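## 4. Running the play food task with the Gevelville club

I should say up front that I came to this as a teacher first and a roboticist a fairly distant second, so what follows is a bit more personal than the sections Felicja Żak wrote (she did the learning side, I did the after-school side, and we met in the middle over a lot of bad tea). The club at Gevelville had been going for a while before we brought the arm into it. They'd built line followers, a marble sorter, and a thing that was supposed to water the garden and mostly watered the path. What they hadn't done was teach a machine by showing it something, and that was the whole point of the term.

### 4.1 Choosing the task

We let the students choose, within reason. The first list had folding a school jumper on it, and cracking an egg, and one very keen suggestion about shuffling cards. Felicja talked them down gently. What we landed on was moving a piece of play food onto a plate. It sounds babyish and a few of the older ones said so, loudly, until they tried to drive the arm themselves and spent most of an afternoon nudging a pretend snack around the table with the side of a finger.

Play food is a lovely thing to learn on, by the way. It's light, it's cheap, it comes in silly shapes, and if someone squashes it we can buy another bag. It also doesn't have the nice flat faces of a wooden block, so the students had to think about where to pinch. That argument (middle or end? from the top or from the side?) took up more of their logbooks than anything else in the project, and I'd count it as the best engineering discussion I've heard from a group that age.

### 4.2 How the sessions ran

Students worked in pairs. One drove, and the other kept the log and called out anything odd. After a set number of tries they swapped. Each try was kept or thrown out by the logger, never by the driver, which was Felicja's rule and caused some friction early on. Drivers are terribly forgiving of themselves! One boy wanted to keep a run in which the food had gone in, bounced out, and been batted back in again, on the grounds that it was in the plate at the end. The logger said no. I stayed out of it.

We ran this for 13 sessions and finished with 818 logged tries, of which we used 800 for training. The 18 left over weren't bad, exactly. Most came from the very first session, when we were still changing the rules as we went and the logs didn't match from one pair to the next. In hindsight I'd have thrown the whole first session out and called it practice.

The software we used to collect and replay the runs was Nundasska, which Felicja had already set up in her own lab and which the students picked up far faster than I did. They gave nicknames to the menu options. I won't repeat them in print.

### 4.3 What went wrong

Quite a lot, and I think it's worth putting down because the tidy version of a classroom study isn't much use to the next teacher.

The biggest problem was speed. Students got better at driving as the term went on, so the later runs were quick and smooth and the early ones were slow, with long hesitations above the food while somebody made up their mind. Train on everything together and the arm learns the hesitating too. Our first model would come down, stop just over the food, and hang there as if it had forgotten what it came in for. The students thought this was hilarious and did impressions of it for a week. They also worked out the cause on their own, from the logs, before either of us had said a word.

Trimming the pauses helped. So did moving the plate. In the first half of the term it had gone back to the same spot every time, simply by habit, and the model had no reason to care where it was. A student called this out in a log entry that reads, in full, "it doesn't know what a plate is." From then on the logger put the plate down somewhere new before each try and the driver wasn't allowed a say in it. The layout in Figure 3 is the one we kept for the rest of the project: food to start, plate on the open part of the table, and the students' hands well clear once the arm was moving.

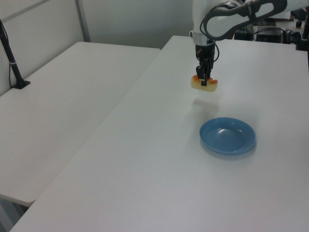 **Figure 3.** The play food task, with the item held in the gripper above the table and the blue plate nearby.

Letting go turned out to be harder to teach than grabbing, which surprised me and didn't surprise Felicja at all. New drivers tended to open the fingers too high because they were nervous about bumping the plate, and then the food would tumble and land wherever it liked. We ended up adding a line to the log sheet for release height, marked only as "high", "fine" or "clunk". It's a crude scale, I know. It did get everybody looking at the same thing, and the number of arguments dropped off nicely after that.

### 4.4 A note on who got to drive

The other thing I'd change is the roster. We'd left it to the pairs to decide who went first, and by the middle of the term the same confident kids were doing nearly all the driving while their partners filled in sheets. I didn't notice until Wojciech Pawlak, our second observer, went back through the names. We fixed it by writing the order on the whiteboard before anyone arrived, and 2 students who had hardly touched the controls up to then became our most consistent drivers by the end. Their runs are in the training set, and Felicja tells me they were a pleasure to work with: steady, no dithering over the food, plenty of clunks.

The log sheets, with students' names removed, are in the appendix, along with the version of the roster we'd use if we ran the term again.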